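**Odero Residents' Association — Minutes of the Quarterly Meeting**

Held Sunday, October 20, 2024, in the Delton Street hall. Corey Merrick presided. There were 19 members present, and a quorum was declared.

**1. Minutes of the previous meeting**

The minutes were approved with one correction. Under item 4, "Fludcombe Lane" should read "Fludcombe Road."

**2. Street parking on Fludcombe Road**

The Chair reported that the city has agreed to review the two-hour limit on the east side of the road. Of the households that returned the parking survey, 82 percent favored resident permits. Several members objected that the survey had not asked about visitors. It was noted that the permit office allows each address ten visitor passes a year, and that this may not be enough for families with home care.

Moved and seconded that the Association write to the city in support of permits, with a request for a separate pass for care workers. Carried, three opposed.

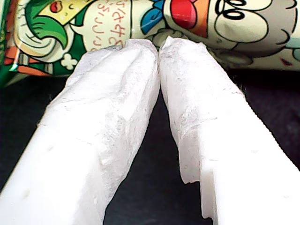 The letter is to be sent before the city's next traffic hearing. Members who wish to speak at the hearing must register on their own behalf — the Association cannot reserve places.

**3. Storm drains**

The drain at the corner of Delton Street and Te Moana Court overflowed twice during the summer. The city's crew has cleared the grate but has not inspected the pipe. A member living on the court described water reaching her garage door and asked that the matter be treated as urgent. The Secretary was directed to request a written inspection date and to send a copy of the reply to all households on the court.

**4. Finances**

The balance was reported as around $300 after payment of the hall rental and the insurance premium. Annual dues remain at $10 per household. A proposal to raise dues was discussed at length and tabled until the next meeting. The Secretary will first obtain a second insurance quote.

**5. Newsletter**

The fall issue is ready for printing apart from the notice on leaf collection, for which the city has not yet confirmed the route. It was agreed to print without the notice and deliver a separate sheet if needed. Two members offered to take over delivery on Te Moana Court.

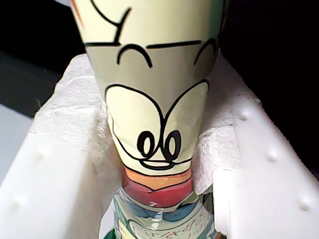

*Paper wrap with black line drawings, held upright between styrofoam blocks.*

**6. Other business**

A question was raised about the broken streetlight outside the hall. The Chair will report it again and ask for a reference number.

A request to move meetings to a weekday evening was referred to the December meeting, when the schedule for the coming year will be set.

There being no further business, the meeting was adjourned.

Approved for circulation: Corey Merrick, Chair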